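House rules for the simulator, third attempt

The Serkenham automation group has a new set of rules for reporting simulated runs, and it fits on one side of A4. The previous version ran to 72 pages and was read, as far as we can establish, by the people who wrote it.

The arm and its blocks and boards stay as they are. What changes is what you must write down before you tell anyone that a task works.
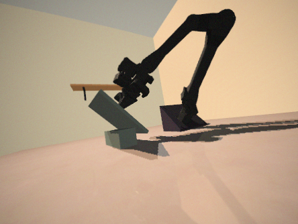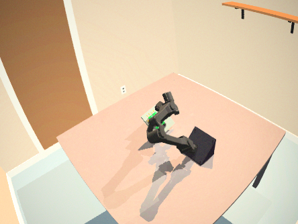

Simulated arm at work: near two grey-green blocks in the first view, near the pale board with green parts in the second.

Rule one: a gripper close to an object is a gripper close to an object. It goes in the log as "near". "Grasped" is kept for runs where the contact record says so, and a hopeful squint at the screen is no longer a contact record.

Rule two: state which view you judged from. Last winter's Grallonura trials gave us 258 runs scored from one viewpoint, and 9 of them changed result when a colleague looked from another. The colleague has since been forgiven.

Rule three: lighting, floor friction and block mass go in the run file, with the version number. "Default" is not a value. Zaltix and Đinh both ship defaults, and they don't agree with each other.

Rule four: failed runs are kept for 3 months. Yes, the embarrassing ones too — those especially.

Nothing moves to the real cell until a second person has signed the sheet. That person must have opened the file. We had hoped to leave this unsaid.

The rules apply from March. Comments to the usual address, preferably shorter than the rules themselves. Old logs needn't be rewritten, but please stop quoting them in slides.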